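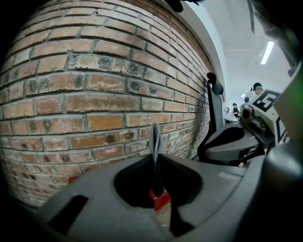
Notizen zum Vortrag »Mit Kindern im Nachtzug«, Elternabend der Reisegruppe Hestby

Begrüßung kurz halten. Akinyi Mollel moderiert und stellt mich vor, also nicht noch einmal den Lebenslauf.

Einstieg: unsere Fahrt nach Skistow im März. Zwei Erwachsene, drei Kinder, 13 Stunden. Fragen, wer schon einmal im Liegewagen geschlafen hat.

Buchen
– Familienabteil früh reservieren. Wir waren fünf Monate vorher dran und bekamen das vorletzte.
– Gesamtpreis bei uns: 743 Euro hin und zurück, Frühstück inbegriffen.
– Betten nach Alter verteilen. Die Kleinste unten, auch wenn sie nach oben will.

Gepäck
Eine Tasche für die Nacht packen, der Rest bleibt zu. Schlafanzug, Zahnbürsten, Wasser, Stirnlampe, ein Buch pro Kind. Die großen Koffer kommen vor der Abfahrt unter die Liegen – danach ist der Boden voll mit Schuhen.

Der Abend
Zu Hause essen oder Brote mitnehmen. Der Speisewagen war bei uns bis 21 Uhr offen, die Schlange lang. Einmal gemeinsam durch den Zug gehen, Toilette zeigen, Wagennummer aufsagen lassen. Anekdote vom falschen Abteil nur erzählen, wenn Zeit ist.

Umstieg in Colness
Hier langsamer sprechen, dazu kamen letztes Mal die meisten Fragen. 30 Minuten reichen mit Kinderwagen, wenn der Aufzug fährt. Bei Verspätung den nächsten Anschluss direkt beim Zugpersonal erfragen.

Unterkunft: Pension Grabner nennen, Anreise ab 11 Uhr möglich. Kinderbetten muss man anmelden.

Danach Fragen. Packliste liegt am Ausgang.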